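Setting up and looking after the two-arm suturing cell

Notes by Sorcha Aitken, last changed 15th March

These notes cover the bench cell we use for needle and thread work on tissue pads. They take you from a cold start to the first stitch, then through the checks between pads. Read the Nerkik safety sheet first if you haven't been signed off on the arms.

You will need a fresh pad, the pad tray, a soft brush, lint-free wipes, black suture with the needle already attached, fine scissors, and the two instruments from the drawer marked Vemero.

1. Power up and home the arms

Switch on the controller before the arm supplies. Home the arms with no instruments fitted. If one arm stops short of its home position, power down, look for a cable caught behind the column and try again. Don't push the arm by hand while the brakes are on.

2. Fit the instruments

Slide each instrument in until the latch clicks, then turn the engage wheel until all the discs have picked up. Open and close the jaws from the console and watch the wrist as you do it. The pulleys should turn smoothly and the cables should stay in their grooves. Look along the teeth for trapped fibres, and check where thread wraps round the base of the jaws, as it can work its way down into the joint.
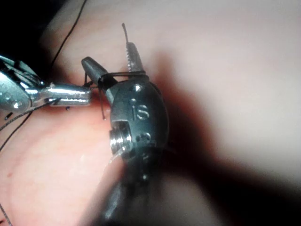 3. Set the pad

Press the pad into the tray and wet it with the spray bottle. A dry pad drags on the needle and gives false force readings. Wipe any pooled water off the tray edge. The cut should sit near the middle of the working area, where both wrists can reach it without coming close to their joint limits.

4. Check the arms against each other

Load the Addo registration file and run the touch routine. Each tip goes to the same set of points on the tray in turn. We accept an error of 2 mm or less. Anything over that, run it again, and if it is still over, reseat the instrument on the arm with the larger figure.

Then do a handover by eye. Bring the tips close together over the pad and pass the thread from one to the other a few times, slowly.
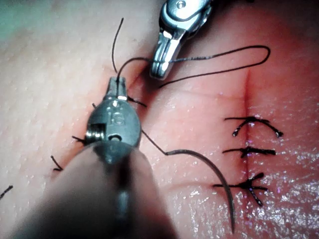 If the jaws miss each other by the same amount every time, the registration is off. If the miss changes from one pass to the next, suspect a slack cable. A slack cable won't be cured by registering again, so swap the instrument and label the old one.

5. Set the grip

Start with the grip value at 104 in the Plollance panel and adjust in small steps. Too low and the needle turns in the jaws as it enters the pad. Too high and you wear the teeth and stretch the cables. Leave the jaws open when the arm is parked, to take the load off.

6. Place a few stitches

Tie each stitch, trim the tails short and clear the clippings with the brush. Park the needle in the pad when you need the jaws free, and keep the long end of the thread away from the next stitch.

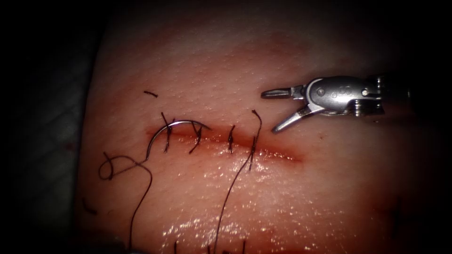 Kojo Alhassan writes that he had trouble at this step with the arm drifting downwards while the jaws were open. He traced it to the tool weight, which was still set for the older instrument. It is worth checking that value whenever you change instrument type, as the software won't warn you.

7. Watch for wear as you go

We change an instrument after some 300 stitches, or sooner if the jaws start to close unevenly. Write the count on the card in the drawer when you finish a pad. In February we let one go well past that and a cable frayed at the wrist, which cost us the rest of the session.

Before each new stitch, bring both arms to the ready position above the cut with the jaws open and the needle within reach.

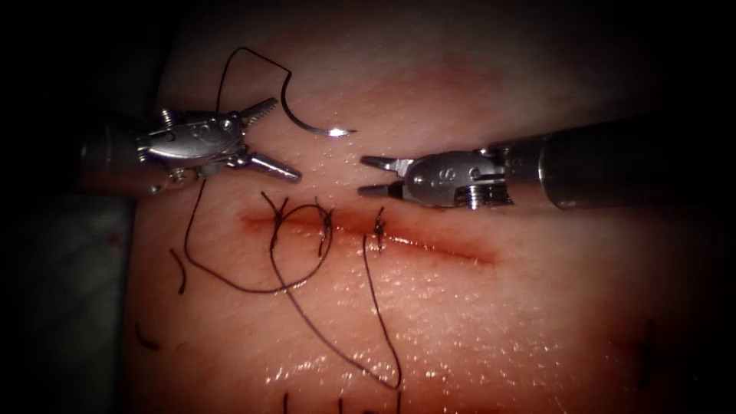
Hold there for a few seconds and look for any tremor at the tips. A slight shake on one side usually means the arm's base clamp has worked loose. Stop, tighten the clamp and repeat step 4, because the base may have shifted when you tightened it.

8. Shut down

Put the needle in the sharps pot before anything else. Straighten both wrists, withdraw the instruments and wipe them from shaft to tip. Brush the joints under running water, dry them with air and put them back in the drawer with the jaws open. Switch off the arm supplies, then the controller.

Report faults to Eifion Rosser with the instrument number and the last registration error.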